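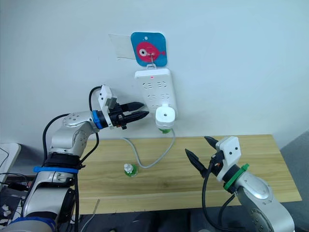

So I have moved my desk. Again! If you have been reading this blog since Starkdale you'll know this is a bit of a condition with me, but this time I think it might stick, and I want to write down what I did while I still remember (last time I swore I'd remember and then spent a whole Saturday rediscovering that the desk doesn't fit under the window).

The old spot was in the living room, facing the street. Lovely light, terrible for work. I know every dog on our block now. I know who gets their groceries delivered and who leaves the boxes out all afternoon. What I don't know is where most of July went, work-wise, and when Cuiping asked how the translation was coming along I told her "nearly there" with 107 pages still to go. Bad feeling. She's too nice to have said anything, but there was a pause on the phone.

So: the back room. It was where we kept the ironing board and the suitcases and a box marked KITWOOD KITCHEN that we never opened after that move. I opened it, finally. Thirteen mugs. Thirteen! And a garlic press, which I had replaced twice. Yiran took the mugs with the stripes and the rest went to the thrift store, except the chipped one, which has pens in it now.

The room itself is small and the desk has to go against the wall, and I was worried I'd feel like I was being punished. A few days in, I like it. There's nothing to look at, so I look at the page. My brother-in-law Jianguo says he could never do it, he needs to see a tree, and he may be right about himself, but he also hasn't finished his basement since I've known him.

Things I'm still fiddling with:

The chair. I sat in the kitchen one for the first week and my back let me know about it. Tatiana is lending me her old office chair, the one that sinks very slowly while you sit in it, so that by lunch you're typing at chin height. I love it anyway.

The lamp. I want it on the left and the cord wants it on the right. I spent 60 dollars on a nice one with a heavy base and I refuse to buy an extension for it, so we're at a standstill.

The door. Open, I hear the radio. Closed, it gets stuffy by three o'clock. I've settled on open a few inches with a shoe in it.

Oh, and hours! I've started stopping at five, pages or no pages. I used to drag the laptop to the sofa after dinner and call that work, and I'd wake up to paragraphs I had to redo. Now I shut the lid and go chop something. Xiuying sent me her recipe for the cold noodles with cucumber and we've had them three times already. I'll put it up here if she says yes (she guards it a bit).

Next up is a shelf for the dictionaries, which are living on a suitcase at the moment. If you've got a favorite kind of bracket, tell me in the comments, I've got a drill and very little sense.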